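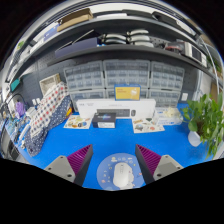

A pointer that skips or drifts can often be fixed in a few minutes by cleaning the mouse and whatever it runs on. Start with the surface. A printed pad, if it is cloth, like the round blue one with the cartoon doodles, should be hand washed in cool water with a drop of dish soap and left flat overnight.

Next, turn the mouse off or unplug it. Wipe the feet with a damp cloth and scrape off any packed lint with a toothpick. Clear the sensor opening with a dry cotton swab.

Plug it back in and open your mouse settings. If the pointer still feels jumpy, lower the speed one step at a time. On a gaming mouse, try 400 DPI first and work up.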